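4. Checking the grasp filter

Our planner was built on top of Drorel, the open grasp library the course gave us, with a filter stage we wrote ourselves and named Umis. The filter takes the proposed grasps for a view and throws out the ones it thinks will fail. In July we reported that it removed most of the bad grasps. I no longer think that number means much, and this section says why.

The test set had 2147 views. Of these, 1161 came from the same rooms as the training views. We split by recording and not by room, so the filter had already seen the same tables and floors from slightly different angles. The Civavness baseline was run on the same split, so the comparison is fair in a narrow sense, but both scores are probably too high.
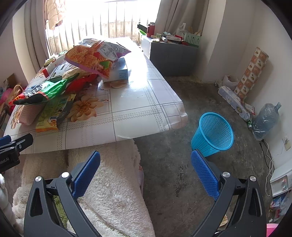 Umis scores each grasp from a depth patch and a color patch. The depth patch was supposed to do most of the work. When we blanked the color patch, though, the ranking got much worse, which suggests the filter leans on color more than we wanted. Cluttered home views are where I would expect this to hurt. A glossy tablecloth with a big peach flower on it gives the color patch a strong edge where there is nothing to pick up, and a thin flatbread lying flat on the same cloth gives the depth patch almost nothing. The light blue mesh wastebasket on the floor is a third kind of problem, as our depth code fills small holes before scoring and treats mesh as a solid wall.

We picked 30 views by hand to look at these cases. In 7 of them the top grasp was on a printed pattern. That is a small sample, chosen by people who already suspected the answer, so it should not be read as a failure rate.

The Pakzad simulator did not show the problem at all. Its objects have plain colors and its tables have no print. A good score there told us the code ran, and not a lot more.

Before anyone builds on this filter, the split should be redone by room and the color patch either dropped or trained with random textures. We ran out of time for both. The hole filling step is still on by default in the submitted code.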